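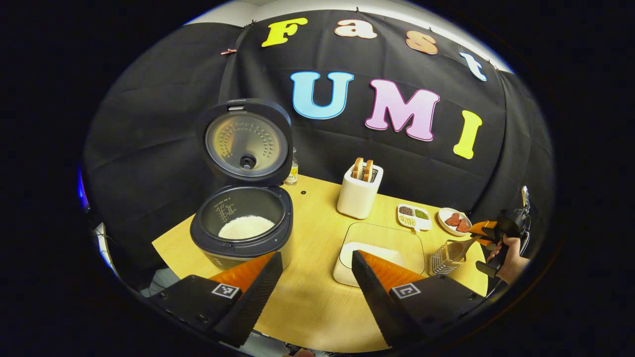

Does a family save money by delaying its holiday until the end of the season?

Savings on accommodation are common in the late season, but they are often offset by fuel, meals and a shorter list of open attractions. The size of the net saving depends mainly on how far the household travels and whether it cooks for itself.

4. Late-Season Timing and the Composition of Trip Spending

4.1 Background to the analysis

The preceding section treated the family holiday as a single purchase with a single total. That treatment is convenient for comparing households, but it obscures the manner in which the total is built up. A site fee at a holiday park is normally settled weeks ahead, whereas a bag of ice, a second tank of petrol or an unplanned afternoon at a swimming centre is paid for on the day and may never be recorded. The present section separates these components and considers how each responds when a trip is moved from the school holiday peak to the weeks that follow it.

The analysis draws on spending diaries kept by 300 households that drove to either Oltstead or the Gullilier lakeshore. Both destinations are reached by sealed road, both offer powered sites and self-contained cabins, and both publish a peak and an off-peak tariff. They differ in one respect of importance to this paper. Oltstead is a year-round town with a supermarket and several petrol stations, while most businesses on the Gullilier shore operate on reduced hours once the peak has ended. Respondents recorded each purchase under one of the headings used by Kettler in her earlier work on household leisure budgets: accommodation, transport, food, admissions and sundries.

Diaries were completed by the adult who ordinarily managed the household's money. Hildegard Kettler's coding guide was followed throughout, with the exception that groceries bought at home and carried on the trip were entered under food at their purchase price. Under the original guide such groceries were excluded on the grounds that the household would have eaten in any case. The inclusion raises recorded food spending for every group, and comparisons with earlier studies should be made with this in mind.

4.2 Accommodation

Accommodation was the component most responsive to timing. At both destinations the off-peak tariff for a powered site was 30 per cent below the peak tariff, and cabins followed the same schedule. Households that travelled late therefore paid less per night almost without exception. They did not always pay less in total. A number of diaries show that the lower nightly rate was met by a longer stay, with an extra two nights being the most usual extension. Several respondents described this extension in the comments column as "free" or "already saved", although it also added meals and local driving to the trip.

Minimum-stay conditions complicate the picture further. During the peak, the Gullilier parks require a week-long booking. The condition is lifted in the off-peak period, and families that could spare only a long weekend were able to visit who would otherwise have been excluded altogether. For these families the relevant comparison is between a late trip and no trip. Their spending is reported separately in the appendix and has been left out of the averages discussed here.

Cancellation terms were recorded less reliably. Households that booked through Paltier could transfer a deposit to another date for a fee of $50, and those booking directly with a park were subject to that park's own conditions. Few respondents entered a transfer fee under accommodation. Most placed it under sundries, and some recognised it only when prompted at the closing interview. We have reassigned it to accommodation wherever the diary entry was clear enough to permit this.

4.3 Advertised prices and the order in which they are read

Respondents were asked to keep any leaflet, printed email or roadside flyer that had influenced their booking. The material was sorted by the position of the price and by the position of any surcharge. In the greater part of it the nightly rate was set in large type near the top, with linen hire, the pet fee and the charge for an additional child listed in smaller type beneath. Respondents who booked from such material were more likely to record an unexpected charge on arrival.

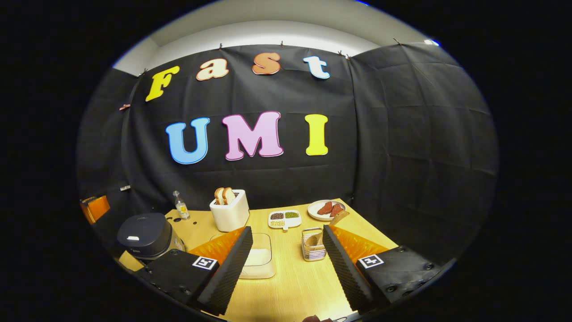
Figure 2. Lettering in two rows against black cloth.

The share of unexpected charges was highest among households that had made their booking quickly, often on a telephone and after the children were in bed. In interviews these respondents could generally recall the advertised rate to the dollar but were uncertain about the lines beneath it. Layout appears to contribute to this pattern, although the diaries alone cannot establish how much. In Figure 2, where "Fast" occupies the upper row and "UMI" the lower, the two rows are set in large, light-coloured letters on a dark ground, and a reader moving down the page has little difficulty in reaching the second. Holiday park leaflets seldom give their second line comparable weight. Where the surcharges were printed at the same size as the rate, as in the revised Oltstead tariff sheet, fewer respondents reported surprise, and the sums recorded at check-in corresponded closely to the sums budgeted.

4.4 Transport, food and admissions

Fuel spending varied with distance and hardly at all with season. Late travellers to Gullilier did, however, record more short trips once they had arrived, owing to the closure of the lakeside kiosk and the consequent drive inland for milk, bread and bait. The effect was absent at Oltstead, where shops kept the same hours in both periods. Vehicle repairs were recorded in a small number of diaries and have been excluded, as a failed radiator hose cannot reasonably be attributed to the month of travel.

Food was the component in which household practice mattered more than destination. Families in cabins cooked breakfast and the evening meal on most days, and their daily food spending was close to what they reported at home. Families on powered sites relied more heavily on takeaway, particularly in wet weather. Böttcher's proposal that households should carry a fixed cash allowance for meals was tested informally by a subset of respondents, who found it workable for adults and rather less so when teenagers were sent to the shop alone. One respondent abandoned the envelope system on the first evening and entered the remainder of the cash as a single purchase of fish and chips and ice cream.

Admissions fell in the late season at both destinations. Part of the decline reflects discounted entry, and part reflects the closure of the water slides and the boat hire. Parents' comments suggest that the second of these was not always welcome. Several wrote that they had saved the admission money and then spent a comparable amount on cinema tickets or board games during an afternoon of rain, and these purchases appear under sundries.

4.5 Treatment of sundries

The sundries heading requires caution. It absorbed parking, laundry tokens, sunscreen, replacement thongs and a range of small items that respondents did not consider part of the holiday while they were paying for them. Diaries completed each evening contained more such entries than diaries completed at the end of the trip, in both the peak and the off-peak groups. For this reason the estimates in the following section are calculated twice, once with all diaries and once with evening-completed diaries only, and the evening-completed series is preferred wherever the two diverge.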